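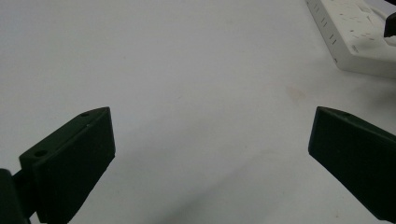

Why Do Tables Get Stains?

By Golshifteh Zamani | 06/07/2025

12 comments | 80 shares

Look closely at a white table and you may find a mark on it. It might be a ring, a dot or a pale brown patch with fuzzy edges. Sometimes you have to tilt your head to see it at all. Somebody wipes it with a cloth and it stays where it is.

To find out why, we need to think about what a tabletop is like up close.

Smooth is not always smooth

Run your finger over a table. It probably feels flat. But your fingertip is quite big compared with the tiny bumps and dips on most surfaces. With a strong microscope, a tabletop can look more like a field with hills and ditches in it.

A shiny surface usually has fewer bumps. A matte surface has more of them. "Matte" means not shiny. Light hits the bumps and bounces off in lots of different directions, so you don't see a clear reflection the way you do in a mirror.

When a colored liquid lands on the table, some of it can run down into the dips. A cloth slides over the top and may miss what is underneath.

Some tables also have tiny holes called pores. Bare wood is full of them. Liquid can soak into the pores and take its color with it. Glass has no pores that a drink can get into, so a spill on glass is easy to clean.

Where the color comes from

Many brown stains come from food and drink. Tea, coffee, cocoa and gravy are all brown. Tea also has something in it called tannin. Tannins come from plants. They are the reason strong tea makes your mouth feel dry, and they stick well to other things, like the inside of a mug.

Other colors come from other places. Turmeric, a spice used in curry, leaves yellow. Beets leave pink or purple. Rust leaves orange-brown, and you get it when iron has been wet – the bottom of an old can, for instance.

It is hard to know what made a stain just by looking. Two marks can be the same color and have nothing to do with each other.

Why a spill dries in a ring

Have you ever seen a coffee spot with a dark edge and a pale middle? The water in a drop dries fastest at the edge, where the drop is thinnest. More water flows out from the middle to take its place, and it carries tiny bits of coffee along. When all the water is gone, the bits are piled up around the outside. Scientists call this the coffee ring effect.

Stains that have been wiped a few times often don't have a ring. The edge gets rubbed away and what is left is a faint blotch.

Is it a stain or a shadow?

On a white table, this can be tricky. The part near a window or a lamp looks bright, and the part farther away looks gray, even though the whole table is the same color. Anything held above the table makes a shadow too. A shadow with soft edges can look a lot like dirt.

There is an easy test. Move the thing that is blocking the light, or move the lamp. A shadow will move or change shape. A stain will stay put.

Try it yourself

You will need:
an old white plate or tile
cold tea
a spoon
a damp cloth
a clock

Ask a grown-up before you start, and put newspaper down first.

1. Put two small drops of tea on the plate, well apart.
2. Wipe up the first drop right away.
3. Leave the second drop until the next day.
4. Wipe up the second drop with the same number of wipes.
5. Compare the two places.

Meriem Belhaj's class in Ullbridge did this in January with tea, beet juice and mustard. They used the backs of some old tiles as well as the fronts. The backs are rough and have no glaze, and the class found those much harder to clean. The mustard on the back of one tile is still there.

How to get a stain off

Start with the gentlest thing. Warm water and a little dish soap will shift a lot of marks. If that doesn't work, a grown-up can mix baking soda with water to make a paste. The paste has tiny grains in it that rub at the stain. Rub too hard, though, and the grains can scratch the table, and scratches are new places for color to hide.

Bleach and other strong cleaners are for grown-ups only. Never mix two cleaners together. Some of them make a dangerous gas when they meet.

Words to know

Matte: not shiny
Pore: a very small hole
Tannin: something found in tea and other plants
Glaze: the smooth, glassy coating on a tile or mug

Next time: Why does soap make bubbles?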